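How Does an Actor Get a Part on Television?

By Hưng Đinh
December
Reading time: 3 minutes
19 shares

Have you ever watched your favourite programme and wondered how all those people came to be in it? Perhaps you have even thought, "I could do that!" (and perhaps you could). Getting a part is a longer journey than you might guess, so let's follow it from the start.

Every programme begins with a script, where a writer has set down what everyone says and does. Let's imagine one called Drornevberg, about a family who run a hotel at the top of a mountain. The script needs a grumpy grandfather, a cook who sings, and a girl called Cedora who is forever getting lost in the snow. Somebody has to find the right people to play them, and that somebody is called a casting director.
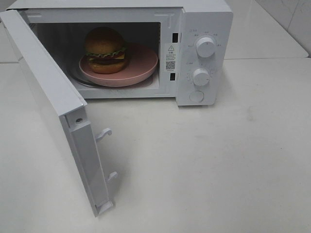 The casting director reads the whole script and makes notes about each character. How old is Cedora? Is she shy or noisy? Does she need to be able to ski? Then the notes are sent out to agents, who are the people that help actors find work. An agent might look after a great many actors, and will try to think which of them would suit the part.

Next comes the audition, which is a sort of try-out. The actor learns a page or two of the script and performs it for the casting director. Sometimes this happens in a room with a table and a few chairs, and sometimes actors film themselves at home and send the video in. That is called a self-tape, and it's very handy if you live a long way from the studio!

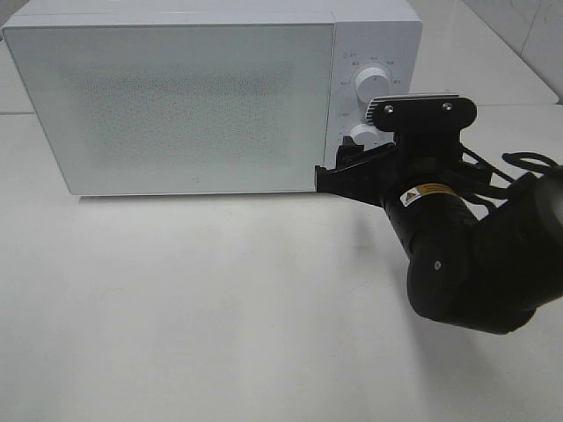

Let's say 56 children audition to play Cedora. That's a lot of Cedoras! The casting director watches every one of them and picks a few to come back for a second go, known as a callback. At a callback you might meet the director, or read your lines with the actor who has already been chosen as the grandfather, to see whether the two of you seem like a real family.

Most of those children will hear the word "no", and that can feel rather horrid. It doesn't mean they were bad at acting. They might have been too tall to play the little sister, or they might have been lovely but a bit too cheerful for a girl lost in a blizzard. Grown-up actors hear "no" all the time as well, even the famous ones, and then they have a cup of tea and try for something else.
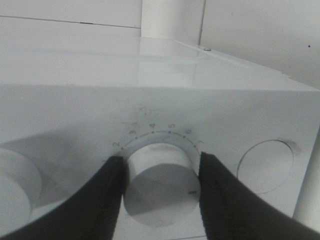 When the part has been given out, there is still plenty to do. Costumes have to fit, lines have to be learnt, and everyone sits round a big table to read the script aloud together, which is called a read-through. Children who act still have to do their lessons too, so there is often a tutor at the studio, and there are rules about how many hours they may work in a day.
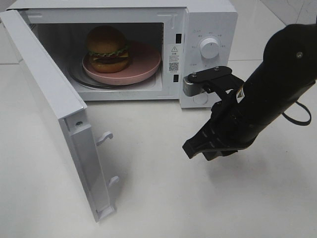

A toy burger on a pink plate in the microwave.

If you'd like to have a go yourself, a school play or a local drama club is a very good place to begin. You could also pick a page from a book you love and read it out in different voices, first as though you were cross and then as though you had a marvellous secret.

3 comments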